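Home Bakers Wanted for Recipe Testing
Posted March 7, 2023

Deltum Test Kitchen is seeking home bakers to take part in the spring round of recipe testing for its forthcoming book on biscuits, traybakes and small cakes. We wish to recruit 60 participants. No professional training is required, and applications from people who bake only occasionally are welcome.

Each participant will be sent 2 recipes and asked to bake each of them at home, following the written method exactly. A short report form must be completed after each bake, covering timing, texture, flavour and any step that was unclear.

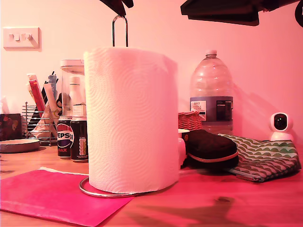

Participants must have the use of a domestic oven, digital scales and a 20 cm square tin. Stand mixers are not needed. Dry ingredients will be supplied; butter, eggs and milk are to be bought locally and will be refunded on receipt of a till slip, up to the limit stated in the joining letter.

Applicants must be aged 18 or over and live within the Flaltley or Fleury delivery areas. Several recipes contain nuts, wheat and sesame. We regret that we cannot offer substitutes in this round, and anyone with an allergy in the household should not apply.

A payment of £60 will be made once both reports have been received. Participants will also be invited to a tasting afternoon at our Lallari Road premises.
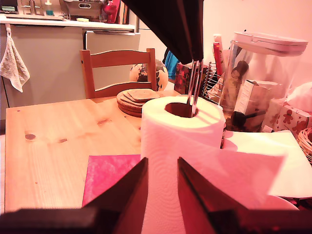
Paper towel roll on a pine table, with a pink sheet to the left.

To apply, please send your name, postcode and a statement of no more than 200 words describing what you usually bake and the oven you use. Please quote reference 174 in all correspondence. Applications close at noon on the last working day of March. Late applications will be held over for the next round.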